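Small bedroom, one wastebasket: how I keep the floor clear

Posted 25 Dec 2022 by Shufen Gu
Filed under: Bedrooms, Trash, Ten-minute jobs

I love a wastebasket. There, I said it! Ask me for my favorite thing in any bedroom and I'll skip right past the bedding and the lamps and point at the round thing on the floor. A good one, lined properly and standing in the right spot, does more for a room than an afternoon of tidying, and it costs next to nothing to get right.

These tips are for a room that has to be a bedroom and a sitting room at once, with a bed on one side, a sofa on the other and a strip of carpet in between. I've lived in three rooms like that and have helped friends with plenty more. Snacks get eaten in them. Parcels get opened in them. Wrappers end up on the floor, and then one morning you step on one in your socks and it crackles.

Where the basket goes

Put it out in the open, between the bed and the sofa, where you can reach it from either one. I know the temptation is to tuck it behind a door or in the closet so it can't be seen. I did that for years, and every wrapper went on the nightstand instead (or under the pillow, if my nephew was staying). Sit on the edge of the bed and stretch out your arm. Then do the same from the sofa. The place where both hands would land is the place for the basket, give or take a step.

If that puts it right in your path to the bathroom at night, slide it toward the wall a little. You'll find the spot in a day or two.

Lining it

Use a bag one size bigger than you think you need. The bag should reach the bottom without stretching and still have enough left over to fold down well over the rim. A skimpy bag hangs like a hammock and slips in the first time you drop anything heavier than a tissue.

Open the bag all the way before it goes anywhere near the basket. Give it one big shake, push the bottom down with your fist, then fold the top over the outside and run your hand around the rim to let the trapped air out. If it still balloons up, lift one side, press down in the middle and fold it back again. It takes seconds! 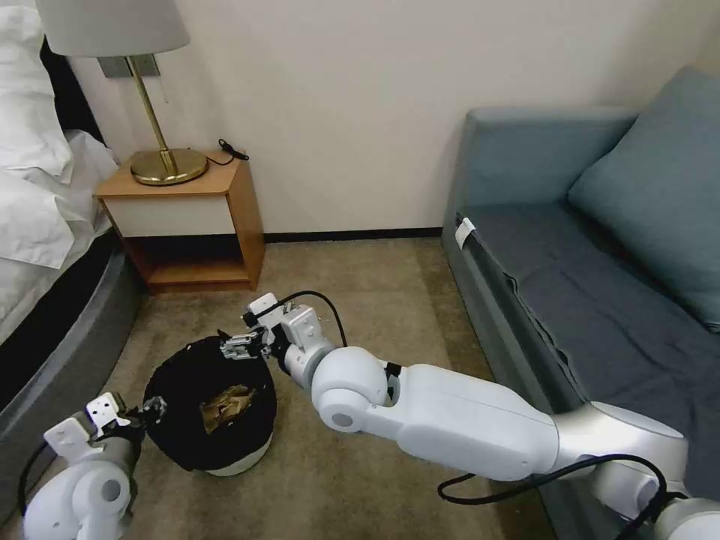
I like black bags for this, because a half-full basket doesn't catch your eye from the sofa. White ones are nice in a bathroom. For a bedroom, black every time.

My friend Zbigniew Kubiak keeps a few folded spare bags in the bottom of the basket, underneath the one in use. I stole the idea and have never looked back. When you pull out the full bag, the next one is right there. Change the spares if anything has leaked, of course, and wipe the inside of the basket with a damp cloth while you're at it.

The sweep before bed

Every evening I walk the room once, starting at the door and going around by the wall. I only pick up what is trash. Cushions, books, chargers and mugs all have to wait their turn. The minute you start folding a blanket you've lost the thread, and the wrapper you meant to grab is still there in the morning.

Paper first, as it's easy to see. Then the shiny stuff: chip bags, candy wrappers, the foil from a chocolate bar. Flat wrappers can hide surprisingly well on a patterned rug, so bend down and look across the floor from low down. Light from a bedside lamp helps a lot here, much more than the ceiling light, as it comes in sideways and makes everything throw a shadow.

Check these places too:

The gap between the nightstand and the sofa
Down the back of the seat cushions
Under the front edge of a throw, if it hangs low
The lower shelf of the nightstand
Right beside the basket, where the near misses go
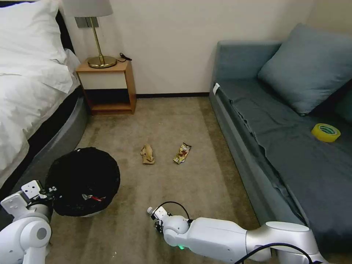 Two wrappers in the middle of the carpet, in front of the space between the nightstand and the sofa, with the lined bin close by.

A word about crumbs

Wrappers bring crumbs. Pick up a snack bag by its open end, fold that end over twice, and only then carry it to the basket. If you grab it by the bottom, you'll be getting the vacuum out. Sticky wrappers get folded with the sticky side in, or they glue themselves to the bag and stay behind when you try to shake things down.

For crumbs already in the carpet, wait until they're dry and go over them slowly with the vacuum, once in each direction. Please don't rub at them with a wet cloth! I did that with a piece of fruit cake one December and had a gray patch by the bed until spring.

Clear the nightstand while you're there

A nightstand next to a sofa turns into a side table before you know it. I allow a lamp, one cord and whatever I'm reading. Coil the cord loosely, about as wide as your hand, and lay it beside the lamp base with the plug on top so you can find it in the dark. Leave the lower shelf empty if you can stand to. It makes the whole corner look calmer, and you can dust it with one wipe.

Throws and covers on the sofa

If you use a cover on the seat, shake it out a window or over the tub once a week. Lift it by the corners first so that everything rolls to the middle. Tape is good for hair and lint on the cushions: wrap a strip around your fingers with the sticky side out and pat, don't drag. Try it on a hidden bit first, and keep it away from anything loosely woven.

When to empty it

Before it's full. I go by the top of the bag: once things are level with the rim, they start sliding off onto the carpet. Anything with food in it goes out the same night, even if the bag is nearly empty. Gather the folded edge up all the way around, twist, tie, and lift straight up with your other hand on the basket so it doesn't come along for the ride.

Comments

Tarcísio Dantas: The spare bags in the bottom are brilliant. Do you do the same in the kitchen?

Shufen Gu: I do, but in a tall bin I put them in a freezer bag first. Kitchens leak!

Yuzhen Xie: Mine tips over on thick carpet. A flat stone under the liner fixed it.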